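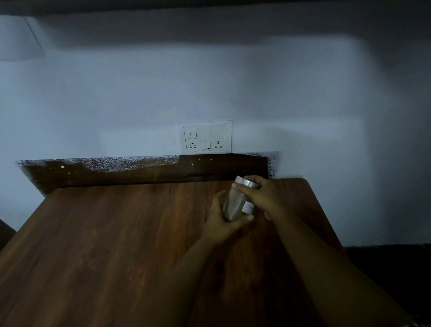

Nijs small clear jars with the silver lids, box of 48

Bought these for spices and for buttons, screws, all the little junk that lives in my kitchen drawer. Had them since September so this is a proper use review, not a day one thing.

Good stuff first. The lid has ribs on the side and that makes all the difference — my hands are bad in the cold months and I can get it open without the rubber mat. Turns easy, closes snug. Size is right too, fits in one hand while the other does the lid. My old Fukau ones were a bit too fat for that.

Labels. The box comes with none. I cut small white paper ones and write on them by hand. Stick fine on the front, come off clean with warm water. Use a thicker pen than I did, mine are hard to read from across the room and I grabbed cumin when I wanted cinnamon. Oatmeal was interesting.

Not so good:

Two lids out of the box were cross threaded. Wrote to the shop in Otville, Yolanda Cusi answered the next day and sent replacements, no fuss.

The box is flimsy. Bottom gave out on the stairs, lost one jar.

Fine powders. Garlic powder still clumps after nearly 50 days, so I woudn't call it airtight. Whole spices no problem. Haven't tried liquids and don't plan to.

Dishwasher — jars ok, lids I do by hand. One went dull on me.

Price was 56 dollars for the box, shipping included. Tiron has a cheaper set but the lids are smooth and my sister hates hers.

Would buy agian, smaller box if they sold one. Still have a whole row sitting empty. Four stars.

Socorro Zapata
January 20, 2018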